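Workshop tips: comparing gripper fingers on a two-arm bench

By Randa Saab

These are notes from the Saltudwood shared workshop, where we have been trying out fingers and cameras on a pair of small tabletop arms. Most of the tips apply to any hobby-sized arm you can clamp to a bench. They are in the order I would do things now, which differs a little from the order I did them in.

Setting up the bench

Fix both arms to the same rail. If each one has its own clamp they drift apart over an afternoon, and a position that worked at the start will miss by the end. A length of aluminium across the front of the table does the job. Tighten the base plates, run the arms through their full reach, then tighten them again.

Use a plain, pale table top. Patterned walls are fine and can even help the fixed camera, but a busy table makes it harder to see where a finger meets the thing it is holding.

Keep the objects to a small set and always use the same ones. Ours come from the first-aid drawer, as they give a decent mix of hard, soft and awkward. A zipped pouch, a pill box and something with floppy tubing will tell you more than a dozen wooden cubes.
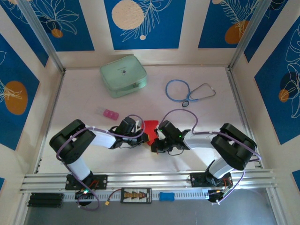

Both arms at work on the red piece, with the mint-green pouch, stethoscope and pink pill organiser on the table.

Cables

Leave a generous loop at each gripper. A cable pulled tight will tug the wrist round when the arm stretches, and you will blame the motor. Move each joint by hand to its limit with the power off and watch the slack. If a loop catches on the elbow, shorten it a little and try again.

Pick one bright colour for the cables that run along the arms and keep other colours for power. It makes tracing a fault much quicker. Label both ends of everything, including the ones you are sure you will remember.

Choosing fingers

We compared two sorts, the solid Homska fingers and a printed lattice pair made to the Zein pattern. Both bolt to the same bracket, so swapping them takes a few minutes with a hex key.

Solid fingers are better for boxes and anything with flat sides. They close squarely and they don't twist. On thin, bendy items they tend to pinch at the tip and let go when the other arm pulls.

Lattice fingers give a bit, so they spread the grip over more of a soft surface. They are slower to settle and you need to close them further than you expect. Check the windows in the lattice for stray threads after each session, and look along the ribs for whitening or small cracks. Print spares before you need them.

Whichever you use, wipe the gripping faces with a damp cloth and let them dry. Dust from the print bed is enough to spoil a fair test.

Where to put the cameras

A fixed camera looking down over the bench is the one to set up first. It shows both arms and lets you see which one moved when something goes wrong. Its weak point is the grip itself, because the hands get in the way.

A small camera near the gripper fills that gap. Tilt it until one finger sits low in the view and the other comes in from the side. You want to see the surface of the object between them. A large soft item will take up most of the view, so don't rely on this camera to tell you where the arm is on the table.

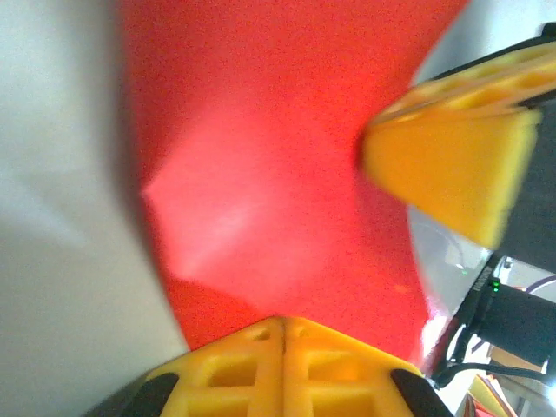
Close view of the yellow lattice fingers, one pressing into the red material.

Fast movements will blur. Add more light first, then slow the closing speed. A lamp off to one side is better than one straight above, as folds and creases show up more clearly.

Keeping the test fair

Do 45 grips with one set of fingers, change over, and do 45 with the other. Use the same object, the same starting position and the same closing speed. Write each result down as you go – held, slipped or missed is enough detail.

In our August run with a soft folded item, the lattice pair held 33 times out of 45. The solid pair did worse, but I had the wrist set too high for the first few and I would want to repeat it before throwing them out. On the pill box it was the other way round.

Controllers

We have used the Zimier controller for most of this and it is easy to set up, though the menu for closing force is buried two levels down. Save your settings under a name that includes the finger type. I overwrote mine once and lost a morning.

Power off at the supply before you swap fingers, and support the arm with your other hand when you do, as it will drop when the motors let go.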